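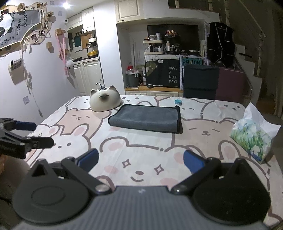

Figure 3. A table with a patterned cloth, with a wooden countertop, a bottle shelf and a coat rack behind it.

4. Findings: Surfaces Between Tasks

4.1 The table as a holding place

The first group of findings concerns the main table of the home. In the survey portion of the study, participants were asked to name the surface on which they most often put something down "for now." The table was the most frequent answer among households in which cooking, eating and sitting took place in a single open room. This result was expected. What required closer study was the kind of object that came to rest there, and the length of time for which it stayed.

The field notes separate objects on a table into two classes. Resident objects are those that household members, when asked, describe as belonging on the table. Passing objects are those that members describe as belonging elsewhere. The distinction was proposed by Prasertsri during the pilot phase and was kept because residents had little difficulty in applying it. A tissue box, for instance, was nearly always called resident. A folded towel divided opinion, sometimes within the same household.

Figure 3 shows a mixture of this kind. A cat-shaped bowl, a folded microfiber towel, a small teal container and a tissue box share a cloth printed with large bear and bunny faces. The appearance of the objects alone does not settle which of them are resident and which are passing. A bowl may be set out for a meal, kept out as decoration, or left over from an earlier task. For this reason the study did not code objects from photographs. All coding was based on what residents said when they walked through the room with an interviewer.

Across the 200 households visited, passing objects were reported on the table more often than resident objects. The difference was largest in the early evening. In the morning visits, several participants explained that the table had been cleared the night before as the last chore of the day, and that they preferred to begin the day with the cloth visible. The word "visible" was used in this sense often enough that it was added to the code book in the second round.

4.2 Patterned cloths and the sense of tidiness

Table coverings were not part of the original design. They were added after Sukprasert noted, in her report on the first set of visits, that participants often began to speak about the cloth before they spoke about what was on it. Three questions were then added to the interview guide: whether the table was usually covered, how the covering was chosen, and whether the covering changed how tidy the table seemed.

Answers to the third question fell into two camps. One held that a busy print hides crumbs and small items and so makes a table seem tidier than it is. The other held that a busy print makes every object look like one object too many. Participants with large character prints tended toward the first view, and those with plain or striped cloths tended toward the second. It should be noted that people may simply defend the cloth they own. The interview guide offered no way to separate the two explanations, and the matter is left open.

Participants with character prints also described a habit that the research team had not looked for. They arranged objects so as to leave the printed faces uncovered. One participant in the Rarnden group put it as follows: "I move the cup off the face. I know it is silly, but I don't like to put a cup on a face." Comparable remarks were made in eleven other interviews. The habit had a practical effect, as objects were pushed to the edges of the table or gathered at the far side, and the middle was kept open for longer than in homes with plain cloths.

4.3 The countertop and the alcove

The second group of findings concerns surfaces that are neither a table nor a work area. In the homes studied these were most often short lengths of countertop set into an alcove, or the tops of low cabinets along a wall. Duangkaew's site reports refer to them as "landing strips," and the term is used in the remainder of this section.

Landing strips differ from tables in three respects. They are seldom cleared completely. They are used for both storage and display. They are also more likely to carry words. Signs, boards, calendars and labels were found on or above the landing strip in a majority of the homes visited, and participants rarely regarded them as clutter, even when they took up a good part of the surface. The countertop in Figure 3 has a board with the greeting "HAVE A NICE DAY!" leaning at its back, together with a white organizer shelf of assorted bottles and toiletries, a gray trash bin and a small red canister.

The presence of a trash bin on a raised surface deserves comment. Small bins of this type were recorded on countertops and desks in many homes. Participants gave several accounts of the practice: pets or small children could not reach the bin, the floor was easier to sweep, or waste from the counter could be swept straight across. Where a bin had a flat top, it was also used as a further surface. Under the coding rules an object standing on a second object was entered as stacked, and stacked objects were found to move less often than others between the first and second visits.

Toiletries were the item most often described as being in the wrong room. Yet participants who kept them outside the bathroom did so on purpose. Skin cream, hand wash and similar items were kept near the place where they were used, or near the door. Nuchit has argued in the project's working papers that a storage plan organized by room name will always misplace such items, and that a plan organized by moment of use would serve better. The present findings are consistent with that position, although the sample of homes with toiletries in the main room is small.

4.4 Outer clothing and the route through the room

Coats and jackets were followed as a separate category. They are large, they are handled daily, and their place in the home is usually fixed by the route from the entrance to the stairs or the bedrooms. In homes where a rack stood along this route, jackets were reported on the rack in most visits. In homes where the rack stood away from it, they were more often reported on chair backs. The distance involved was small. In one Drokness home the participant moved the rack by 2 meters between the first visit and the second, and the chairs were free of clothing at the second visit. A single case cannot carry much weight, but it agrees with the general trend.

Chair backs also mattered for the table itself. Participants said that once a chair was holding a coat, the part of the table in front of it tended to collect bags, keys and mail. Where the coat had its own hook, the same part of the table stayed open for eating.

4.5 Summary of counts and limits of the data

The two rounds of visits produced 2,710 coded entries. Of these, slightly more than 2,000 refer to the table or a landing strip, and the rest are divided among chairs, stairs, windowsills and the tops of appliances. Entries were coded independently by Kongkaew and Sukprasert. Disagreements were resolved by returning to the interview recording, and an entry was dropped if the recording did not settle it.

Several limits should be stated. All homes were recruited through the Tradero tenant newsletter, and households that volunteer for a study of tidiness may differ from those that do not. Visits were arranged in advance, and some participants said openly that they had put things away before the interviewer arrived - a few had also moved objects onto the landing strip in order to clear the table, which would raise the count for one surface at the expense of the other. The second round of visits took place in May, when heavy coats had already been put away in many homes, and the results on outer clothing rest mainly on the first round.

The code book does not record how long an object had been in place. Participants were asked to estimate this, but their estimates were inconsistent, and two members of the same household often gave very different answers for the same towel or bowl. A shorter diary study, in which one member of the household notes each object as it is set down and picked up again, is being prepared with a subset of the Šimkus households. The interview guide and the code book, including the later questions on table coverings, are given in Appendix B.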